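Print this page | E-mail this entry

Workshop notebook, June, a bit after 4 in the afternoon

Second go at the walnut hull dye, and I'm writing it down properly this time so that whoever picks up the wool after me doesn't have to guess at my handwriting on the jar lids (sorry about those, by the way).

Started with 1306 grams of hulls, weighed damp, from the sack Ferhat Gökçe brought over from the Dellton orchard. They had been soaking in rainwater since the last entry and the smell had gone from compost to something closer to strong tea, which I took as a good sign. Simmered them gently all morning with the lid half on, then strained twice, once through the colander and once through an old pillowcase. Please keep that pillowcase! It has a hole in one corner but it's still finer than anything we've bought.

The wool is the Grimov fleece, the gray-white one, spun fairly thick. 1160 grams dry, in loose skeins, tied in four places with cotton. I tied them too tight last time and we got pale bands at every tie, so now I can fit two fingers under each one. Scoured with the plain soap and rinsed until the water stopped clouding.
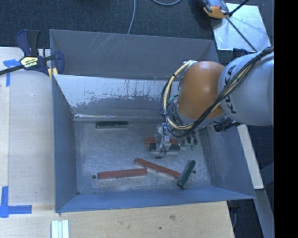 Wool went into the bath lukewarm and I brought it up slowly to 83 degrees C, and held it there for an hour or so, turning the skeins with the long stick whenever I remembered. I know Yüksel's recipe says hotter, and I did think hard about it, but the last batch came out harsh and a little felted and I would so much rather have a softer yarn and a lighter brown. No alum this time. Walnut takes well enough without it.

Color at the end of the hour: a warm, middling brown, more toast than chocolate. The thicker skeins look patchy near the core when I pull the strands apart. I've left everything in the bath to cool overnight, and I'm hoping that evens it out, though I've hoped that before.

Things to do:
Rinse in the morning, starting warm and going cooler.
Cut small samples for the window test, half of each under card.
Ask Ferhat if there will be green hulls in the fall, and whether he can spare 2 sacks.
Try a short dip in iron water on one skein only. ONE. I got carried away in the Stekton batch and we have a great deal of very sad gray-brown yarn as a result.

The leftover bath still looks strong, so don't pour it out please. I'd like to see what it does to linen.

Print this page | E-mail this entry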